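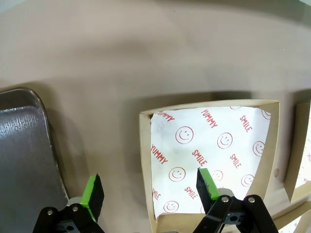
2025-07-02

Long one. Feet dead. Writing this on the tram so excuse the state of it.

Liners at last. Ovidiu Husar ordered 3000 of the paper ones back in January and then everyone forgot, me included. Red print, YUMMY and SMILE and smiley faces all over. I wanted plain. Lost that one. They're a bit small for the flared cardboard trays, you get bare card showing up the sides, and they wrinkle if you so much as breathe on them. Rang Gurnwood to ask about the next size up – 24 days wait. No thanks.

Metal tray is scuffed to buggery but it'll do. Flat, sits where you put it.

Lunch was a sausage roll standing up. Forgot to ring Mum agian, must do tomorrow. 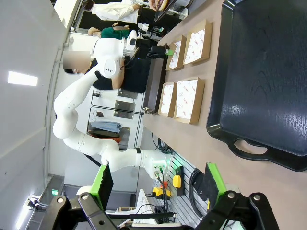 Boxes look alright with the paper on top, I'll give Ovidiu that. Big ones and small ones side by side, the red comes up cheerful against the brown. Still think the big black tray takes up too much table. Said so. Got a shrug.

Condia want a price by the 9th. Havent started. Need to ask for a sample pack in plain white too, just to see, and check if greaseproof costs more.

Home now nearly. Toast for tea – cant face the shops. Bins tonight!!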